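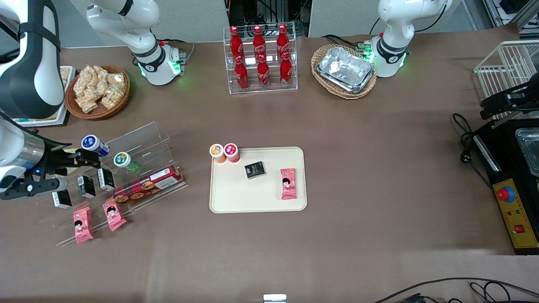

So it has been a few months now, and people keep asking me how it's going with the arms, so I figured I'd write it all down once and send everybody the link.

For anyone new: I work the snack counter at Pledik, in the lobby of the Grellby building. We do bottled Coke, cookies, bags of crispy stuff out of a basket, little snack bars, that kind of thing. Most of it goes out on trays that people order from their desks and pick up on the way to a meeting. I've been there 8 years, the last few of them on the early shift, which means I have personally set out a truly silly number of trays.

Now the two arms do the setting out. You put in the order, a tray sits in the middle of the table, and they reach over to the stands and baskets and fill it up. I restock, I wipe down, I check the tray before it goes, and I talk to customers. That last part used to be maybe a tenth of my day and now it's most of it (which my feet like and my voice doesn't).

The first thing that changed was the table. I used to keep it my way, with the stuff I grabbed most right by my hip and the rest wherever it fit. The arms don't like wherever it fits. Everything has a home now. Bottles go in the clear rack at the back, in rows, the long cookie box goes across the shelf on the stepped stand, and the pink snack bars lean down at the bottom. If I put a bar in a few inches over because I'm chatting, I hear about it, in the form of an arm hanging in the air thinking. I've gotten very neat! My kitchen at home has not benefited.

The second thing was the pace. I figured a robot would be fast and I'd be running to keep up. Nope. One of us with two hands can beat it on a single tray, easy. Where it gets you is the long middle of the morning, when there are 12 trays in the queue and a guy at the counter wants to know if the cookies have nuts in them. Before, the trays stopped while I read the box. Now they don't.

And the third thing is hours, and I want to be fair about this one because I know some of you are waiting for it. We used to have three people on the morning shift and now we have 2. The third moved over to the Drimitz building, same pay, but it's a longer bus ride and she wasn't thrilled. She didn't get much of a say in it either. I miss having her there around the time the coffee crowd comes down. Management said no one would lose a job and so far that's true, but "so far" is doing some work in that sentence, and we've all noticed that nobody has put it in writing.

What I'd tell anyone getting these at their place is to ask for the training early. We got an afternoon with the installers from Simanjuntak and it was mostly about where the stop button is and when to hit it. Good to know, sure. But I learned the useful stuff by messing up, like how the snack bags slide around if you heap the basket too high, or that you want to restock between orders and keep your sleeves out of there.

We passed 1,000 trays in August. There was a cake — set out by me, by hand, with a plastic knife — and one of the office folks asked whether the arms would be getting a slice. I've heard that one a lot.

Oh, and before I forget, we're moving the foil trays next week to make room for a second basket, so if you come by and your order is slow, give us a minute. I have to teach everybody where everything is again, me included.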